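Open trays or boxes with lids? (home organizing, small spaces)

ilse_k
Posted Dec 27, 2021

OK, I need opinions from people who have lived with their system for longer than a week. We had family staying over the holidays, which meant I had to clear the second bedroom in one evening, and everything small I own ended up in three shopping bags. Tape, chargers, glue, batteries, buttons, the little keys for radiators, all of it. The guests are gone and the bags are still there looking at me.

I've had drawers for years and I'm done with drawers. I put things in them and then I buy the same thing again. I found four open glue sticks! So this time I want to go with either open trays on a table or those clear stacking boxes with lids from Frerichs (my sister swears by them, but she also irons dish towels).

I'm leaning toward trays, a different color for each kind of thing, and a table I can get at from more than one side. More or less like so:

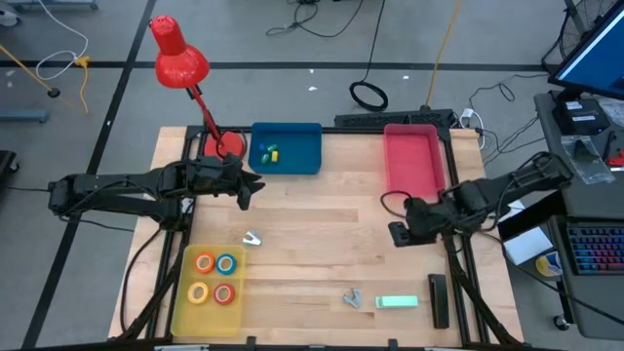

Tape in the yellow tray, red lamp in the back corner.

My worry is dust, and also that an open tray is basically a pile with walls. Talk me into it or out of it. Budget is $30, maybe a bit more if somebody makes a really good case for the boxes.

Ilse

volker.e
I'll be the grump. Lids. Always lids. I did open trays for two years in a room that faces a main road and I was washing paperclips. Washing them, in a sieve. With lids you wipe the top and you're finished.

Also your sister is right about ironing dish towels, they stack better.

castillo_ed
Completely disagree with Volker, sorry man. A lid is one more thing to do before you can put something away, and I'm lazy. If it takes two hands I leave it on the counter and tell myself I'll do it after dinner. I went through the whole lidded box phase and what I had at the end was a row of beautiful shut boxes with a heap of stuff sitting on top of them.

Trays, shallow ones. If you can't see the bottom of it you'll dig, and once you start digging it's a drawer again.

Color coding though, I don't know about that one. I had it and my kids could not have cared less what color meant what. I ended up writing on masking tape.

ilse_k
Eduardo, the heap on top of the closed box is my entire childhood home. And it's just me using this stuff so I think colors would work? I'm not going to argue with myself about what blue means (give me till April).

volker.e
She says now.

sigrun_n
Hi all, long-time reader. I work from a small apartment and sew on the side, so I've tried most of this. A few things I'd tell you before you spend anything.

Sort first and buy second. I know everybody says it. I didn't do it, and I bought ten matching trays from the Baden range and then found out I had six kinds of things, one of them being "zippers," which needed three trays all by itself. The rest of the trays went under houseplants.

Leave one tray empty on purpose. It's where things go when you don't know where they go, and you deal with it once a week or so. If it fills up faster than that, you need a new category.

And think about how far you reach. The stuff I use daily is at the front, and the pretty stuff is at the back where I can admire it.

ilse_k
Oh I love the empty tray idea. That's so simple and I would never have thought of it, I'd have looked at an empty one and felt I'd wasted money. Stealing it right now.
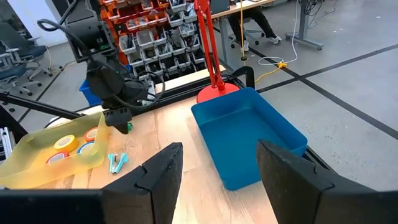 So I guess the question becomes how big that spare one should be. If it's small it fills up in a day and I give up, and if it's big I'm going to be putting shoes in it. I know myself. I was thinking a wide one with sides that slope, so I can sweep stuff up and out with one hand, and it would get the right side of the table to itself. Sigrún, how big is yours?

sigrun_n
A bit longer than a baking dish and not deep. The sloping sides are a very good call, mine go straight down and needles hide in the corners.

pteuber
Can I come in on the side of neither? Wall rail with little hooks and cups. Kirnau makes one, I got mine for $25, and the table stays free for working at. I feel like people forget that a table is for doing things on. Once you've put storage on it you've got an expensive shelf.

volker.e
Dust.

pteuber
Dust is everywhere Volker, it's on you right now.

castillo_ed
Ha. The rail thing is fine if you own the wall. I rent, and my lease has a whole paragraph on holes. I do agree with Pascal about tables though. I'd keep the trays along the back and the sides and leave the middle alone.

ilse_k
I rent too, so no rail for me. OK, I've gone away and done my homework and I'm posting the lot in one go, so get a coffee.
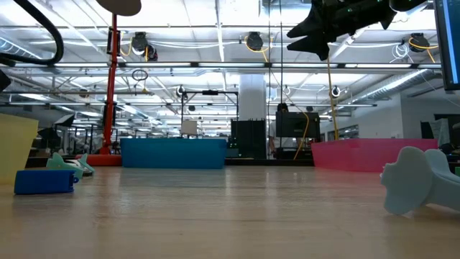
Reading time: 3 min

I emptied the first bag on the floor and sorted it the way Sigrún said, before buying a single thing. It took the whole evening. What I've got is stuff that sticks (tape, glue, those putty pads), stuff with a plug, stuff that belongs to the apartment like the radiator keys and the spare fuses, sewing bits, and then what I'm calling orphans. Orphans are single odd pieces of plastic that clearly came off something. A cap, a foot from a chair maybe, a clip. I can't throw them out, the minute I do I'll find what they came off.

The orphans were by far the biggest pile, so if I'd gone shopping first I'd have given them no space at all. Lesson learned.

Then I tried Eduardo's lazy test. I borrowed one lidded box from my sister and set a plain roasting tin next to it, and used both for a couple of days. I put the tape back in the tin every single time. The box got shut once and after that the lid lived on the windowsill. So for me it's open, and I'm sorry Volker, you did warn me and I'll be back here in spring with my sieve.

On dust I'm going halfway. The sewing bits get a lid, as I touch them maybe twice a year and fluff on thread is horrible. Everything else is open.

On color I'm sticking with it, one color per pile, and I've written the list inside the cupboard door in case I forget (happy now, Volker?). Yellow is anything sticky. Blue is the spare one. I haven't decided about the plugs.

What I still don't know is what to do with batteries. Do they go with the plugs or with the apartment stuff?

volker.e
Happy-ish. Batteries go in their own thing, with a lid, and not loose with keys. I mean that one seriously. You don't want metal touching the ends.

pteuber
Seconding Volker, which hurts. Mine are in the packaging they came in till I need them.

castillo_ed
Same. And toss half the orphans.

sigrun_n
Don't toss the orphans! I kept a little gray foot for ages and it was off my sewing machine.

castillo_ed
One in a hundred, Sigrún.

sigrun_n
It was the one that mattered, the thing wobbled without it. Ilse, tape a note to anything you can half identify, even if it's only "kitchen?" with a question mark.

ilse_k
Notes it is. Batteries are staying in their packets and I've taken the keys well away from them. Two bags to go, and I'm pricing trays at Onen tomorrow if they're open. Does anyone know if theirs stack when they're empty?

pteuber
The bigger ones do. The small ones jam together and you need a butter knife.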